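Hats, Bins and Two Fingers
A student robotics club takes on the laundry nobody wants to sort
October 9, 2018

The robotics club at Promasgate meets in a long room with a wood floor and a bright white ceiling full of pipes. Students come in after their last class and stay until the building closes. This fall they are working on one job: teaching a robot arm to pick up a cap and put it in a clear plastic bin.

The club got its start in March, when a handful of students asked the engineering department for a room and a used arm. It now has 30 members. Most study engineering, but there are two nursing students and one from the music program, who does much of the programming.

The task comes from the Markemance, a yearly contest for student teams. Past years used blocks and cups. The rules for this season call for soft goods, and each team may choose its own. Promasgate chose caps.

A cap is harder than it sounds. The brim is stiff and the crown is not. Grab the brim and the cap comes up in one piece. Grab the crown and it folds, and the arm may be holding a pinch of cloth with the rest hanging below it. The students began with the caps on the floor, where there is plenty of room to come in from any side.

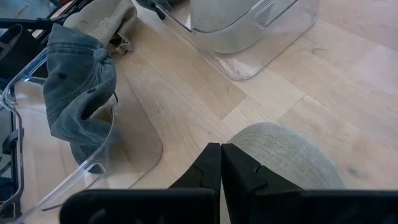 Clear bins were the second decision, and the club argued over it for most of an evening. Clear walls are hard for a camera to find. They show up as bright lines and reflections, and those change when someone moves a lamp. Some members wanted to start with solid bins and switch later. The others said that switching would mean doing the work twice, and they won the vote.

The club's control program is called Krūmiņa, after the street where the first version was written. A student drives the arm by hand through a pickup, and the program saves the motion along with the camera views. By the end of last month the team had saved 484 runs. Each one is watched again by a second student and given a grade from 1 to 3. Runs with a 3 are kept for training. Runs with a 1 are thrown out. The ones in the middle are saved in a separate folder, and the club has not settled what to do with them.

Stacking came next. Putting one cap in a bin is mostly a matter of aim – setting another on top of it means the brims should face the same way and the crown underneath will give a little. Students take turns at the controls, up to 2 hours per shift, and write notes in a shared log. The entries are short. "Came in too low." "Brim caught on rim." "Good, do it like this." 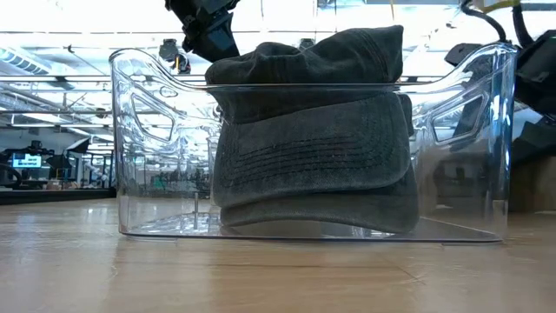
What the contest asks for

Teams at the Markemance get a table, a power outlet and a fixed amount of time. The arm must work without a driver. Points are given for each item placed in the bin and taken away for anything dropped off the table. Teams must also hand in a written report, and last season the Promasgate report was four pages shorter than any other.

This year's report is already under way. One section covers the clear bins, and another compares grabbing by the brim with grabbing by the crown.

Parts and practice

The club buys its small parts from Movwood, a surplus store across town that gives students a discount on cable and brackets. Larger items go through the department and take longer. A spare set of gripper fingers ordered in the summer has yet to arrive.

New members can join at any point in the semester. They spend their first two meetings grading runs before they drive the arm.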